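Care of Wooden Tables and Floors in Shared Rooms
Zenville Household Advice Service
Last revised 2022-07-31

Wood finishes fail slowly, and most of the damage seen by this service comes from ordinary cleaning carried out with too much water. The guidance on this page applies to sealed and oiled tables, handrails and floors. It does not apply to antiques, which should be referred to a conservator.

Routine cleaning

Dust the surface with a dry cotton cloth, working along the grain. Once a week, follow with a cloth that has been wrung out until it no longer drips. Add 2 teaspoons of plain liquid soap to a bucket of lukewarm water. Stronger mixtures leave a film that attracts dirt and dulls the finish. Dry the surface at once with a second cloth.

Floors should be swept before they are mopped. Grit carried under a mop head will scratch a brown or dark finish more visibly than a pale one. Felt pads under chair legs should be replaced every October, before the heating season begins.

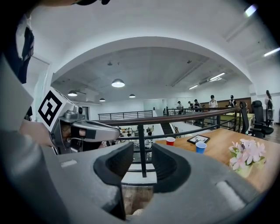 One reader in Boström wrote that felt pads had lasted only 8 weeks on her dining chairs and that she had changed to the screw-in type, which stayed in place on every chair but one. Screw-in pads are suitable for solid legs. They should not be used on hollow or metal legs, and a pilot hole must be drilled first.

Rings and spills

White rings lie in the finish and can often be removed. Cover the mark with a clean, dry cotton cloth and pass a warm iron over it for a few seconds, with the steam turned off. Lift the cloth, check the mark and repeat if necessary. If the finish becomes soft or sticky, stop immediately.

Dark rings have reached the wood itself. They call for sanding and refinishing, and householders are advised to try a small area on the underside of the table before proceeding. Households with a Grellus oil finish should consult the leaflet supplied with the table, as some older finishes cannot be spot-repaired.

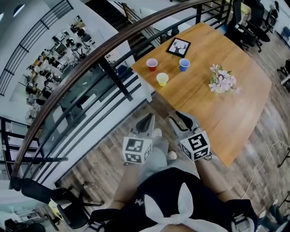 Colored drinks should be blotted, never wiped, so that the liquid is not spread along the joints between planks. Fruit juice and berry cordial require prompt attention. After blotting, go over the area with a damp cloth and leave it uncovered overnight. Hot dishes and potted plants must stand on a mat or tray with a raised edge.

Handrails

Handrails collect skin oils and are frequently overlooked. Wipe the full length of the rail, including the underside, with the same soap mixture used for tables. On a curved rail, fold the cloth around the wood and draw it along in short strokes. Check brackets for movement at the same time and tighten any loose screws by hand. A rail that still moves after tightening should be taken out of use until it has been repaired.
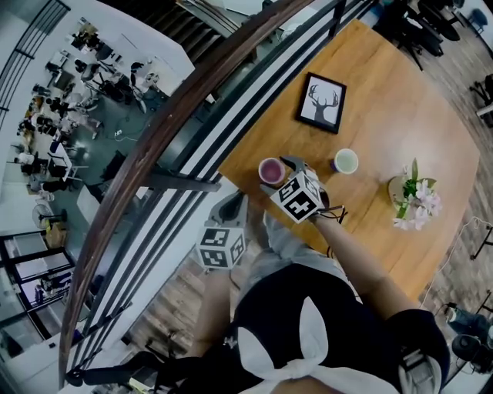

A pink cup at a light-brown wooden table, with a curved handrail alongside.

Oiling

Oiled wood should be treated again when drops of water no longer bead on the surface. Apply a thin coat with a lint-free cloth, wait 17 minutes and remove all excess. Rags used with oil can ignite without a flame. Lay them flat outdoors to dry, or place them in a metal container filled with water and fitted with a lid.

Printed copies of this page may be requested from the Zenville office under leaflet number 204.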